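Breltitz Walker, the reissue

I picked up the reissue of the Breltitz walker in July and have had it on the shelf long enough now to say something about it. For anyone who doesn't follow wind-up tin, the Breltitz was a stocky gray robot with a square head and a sliding chest door, made by Zoltholm for a couple of years and then dropped. Originals turn up with rusted feet and a missing key. I have owned two and sold one of them to pay for a water heater.

The new one is from Brato, who bought what was left of the tooling. It cost me 80 dollars plus shipping. Mine is number 383, stamped on the underside of the left foot, where the old ones had only the patent notice.

The body is good. The seams are tighter than on my original and the tabs are folded flat, so you can pick it up without catching a finger. The gray is a shade too blue under my kitchen light and close to right in daylight. The lithography on the chest gauges is sharp, maybe sharper than it should be. On the old ones the red always printed a little off, and I miss that.

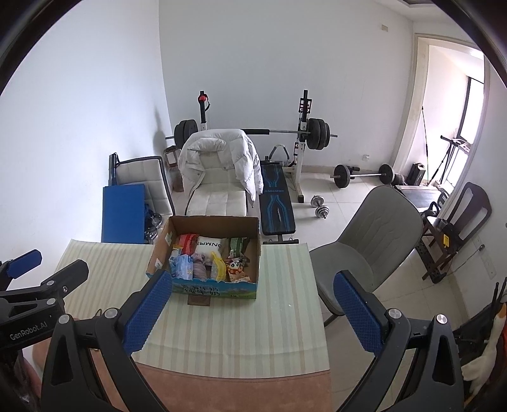
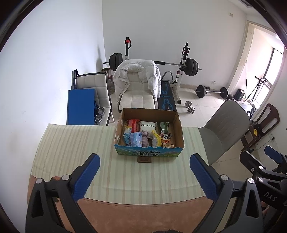

The motor is where they changed the most. The original had a long spring and a slow, heavy walk with a pause between steps. Brato put in a shorter spring. It walks faster and it runs down in 20 seconds on a full wind. On carpet it falls over. The old one falls over on carpet too, but it takes longer to get there.

Moataz Badawi, who has repaired more of these than I have ever seen, told me the gear housing has the same screw spacing as the old one. In theory you could drop an original motor into the new body. I am not going to try it with mine. If you have a junk Breltitz with a good motor, it might be worth an evening.

The box is a straight copy of the second version, with the orange sky and the robot stepping over a bridge. They left off the Gittins store sticker, obviously, but there is a pale rectangle in the corner art where it used to go. I think they scanned a box that had lost its sticker and never cleaned it up. The insert is one sheet, folded twice, with the winding instructions and no catalog on the back. The catalog was the best part of the old insert.

I paid full price and I don't regret it. If you already have a clean original, the reissue won't replace it. If you don't, get one before the second run, which is supposed to be in green. I will post shots of the two robots side by side on Friday if I can find the key to the old one.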